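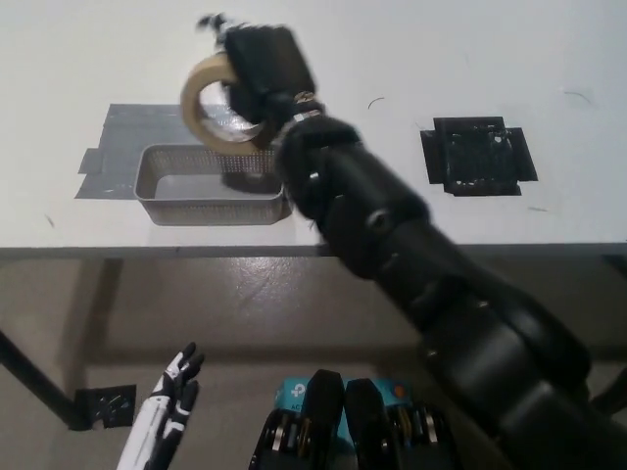

Fludby Eyewear Wear Notes, data card

Maintainer: Arne Haberkorn

Contents
Ratings of sports sunglasses worn on road and gravel rides. One row per ride, stored as CSV in rides/. Lens swaps are kept in a separate file, swaps.csv, and joined on ride_id.

Models covered
Endimton Fraser (vented lens) and Endimton Valley (full lens, rimless lower edge). Prescription inserts are not covered.

Fields
ride_id -- integer, unique
model -- fraser or valley
temp_c -- air temperature at the start of the ride
fog -- 0 to 10, scored at the first stop
slip -- 0 to 10, scored at the end
lens -- clear, amber or dark
notes -- free text, may be blank

Known problems
Fog scores are personal judgments and do not compare well between riders. Nearly 100 rows have no temp_c; leave them out of any fog analysis. Rider 7 wore a cap under the helmet on every ride, and this affects slip. The 21 rows logged in February used the old nose pads -- filter on pads = old.

Changes
The clear and amber labels were reversed in the first release. Fixed in the current files.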